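Holub Secondhand Kitchen
Rice cookers > Used, tested > Item 1494

Philips rice cooker, black, Chinese-language panel

Checked and listed by Lenka Charvát, 21 May 2021

We get a lot of rice cookers in. Most of them are sold with the word "multi" somewhere on the box, and most of them cook rice. Read the listing before you order, especially the part about the plug. 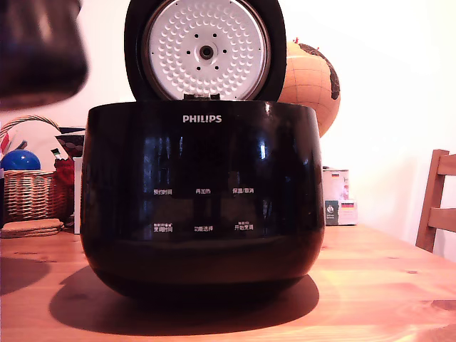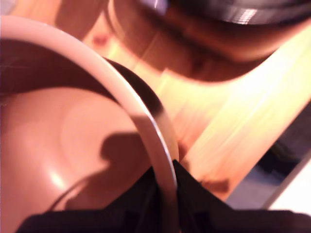
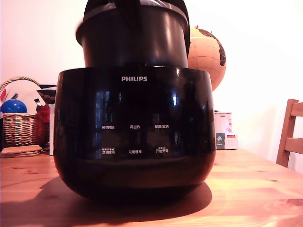

What you get

The cooker with its inner pot, plus a brown bowl with a pale pink rim. The bowl has no maker we could trace and we put no value on it. No measuring cup, no paddle, no steamer tray, no printed manual. The globe and the basket are ours and stay here.

The panel

Six labels on the front, all in Chinese. Top row: preset time, reheat, keep warm/cancel. Bottom row: cooking time, function select, start cooking. If you can't read them, you will be working from a crib sheet for the first week. We include one on a card. Stick-on English labels are sold for this sort of thing, and I would skip them, as the ones we tried on a glossy front peeled within a month.

Note that keep warm and cancel share a label. People who have owned one of these for years still hit it by mistake.

The lid

It swings up on a hinge and stands behind the body, so leave clearance if you plan to keep it under a wall cabinet. The inner plate is white with small raised dimples and a dark steam valve in the middle. Sellers like to claim that dimples return moisture evenly to the rice. I have cooked with plates like this and with plain flat ones and could not tell you which was which.

The finish

Gloss black, outside. It looks smart in a shop and it shows every fingerprint. Buy something matte if that bothers you. The pot lifts straight up out of the base for washing. Use a soft sponge and keep metal spoons out of it, whatever the seller of your spoons says.

Power

Bought for a market with different outlets. Check the rating plate against your own supply before plugging anything in. A cheap travel adapter changes the shape of the plug and leaves the voltage alone. Alžběta Tichý at our repair bench will answer questions on this by email, but she won't approve an adapter she hasn't seen.

Price and terms

144, bowl included. Pickup from the Vemar Street counter or tracked delivery. Returns accepted within 2 weeks if the pot comes back unscratched. We don't offer an extended warranty on used appliances and would be wary of a shop that did.

Also in this section: Ekden stovetop steamer, Grirnine storage jars (set of 2)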